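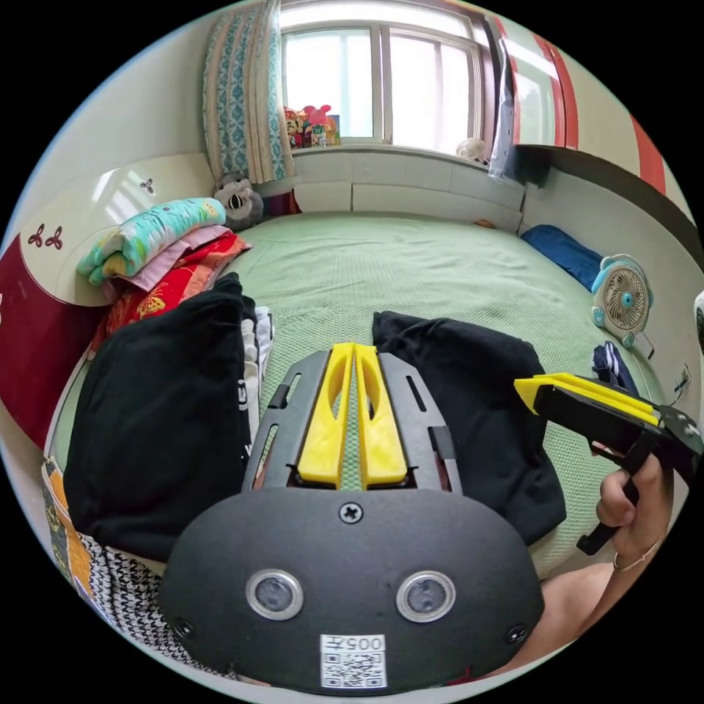 New session rules for home recording

By Zinash Gashaw
March

The second edition of our good-practice sheet for hand-held gripper work is out, and I'm really pleased with it! It runs to 7 pages, down from 27, and most of what went away was stuff copied over from the old bench manual that made no sense in a bedroom or a kitchen anyway.

The biggest change is the start check. Both grippers get opened and closed fully, twice, before any garment is touched, and the lenses get a wipe with a dry cloth (please, not your sleeve). Ramil Dimaculangan pushed hard for this one after the Delgate round, where we had to throw out 61 clips with smudges on them. He was right.

Next up is handling cloth. Lay the garment flat before the first fold, keep the finger tips pointed at the fabric you're about to pick up, and pinch at a seam or hem if there's one in reach. Slow is fine. Slow is great! If a fold goes wrong, leave it wrong for a moment and then fix it with the grippers - a messy correction is worth keeping, while a bare hand reaching in to tidy a sleeve means the take gets marked as broken.

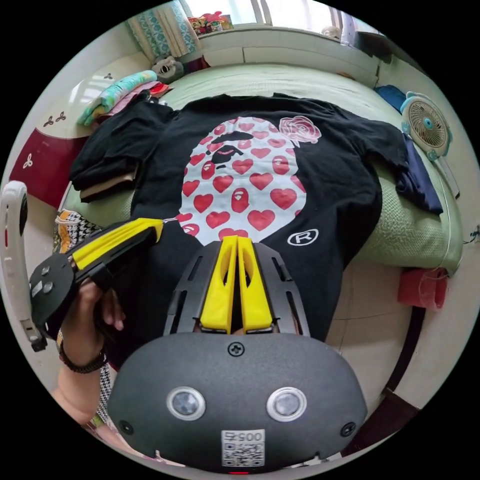

We also settled the argument over clearing the room. Bedding, toys, fans and bags can stay where they live. What has to go is anything with a name, an address or a face on it, so mail, ID cards and family photos, and you should ask everyone at home before you begin. Isla Chisholm wrote that section and it's the clearest page in the whole thing.

Labels are the part people still skip. Each gripper has its own code, and the session log needs both of them, left hand first. Swapping hands halfway through means starting a new log entry.

Breaks are now in the rules too: two short ones an hour, grippers down, wrists loose. Mahlet Tekleab has a stretch she swears by and will show it at the Rundico meetup.

Comments on the draft glove rule go to Hiwot Tesfamariam by the end of the month.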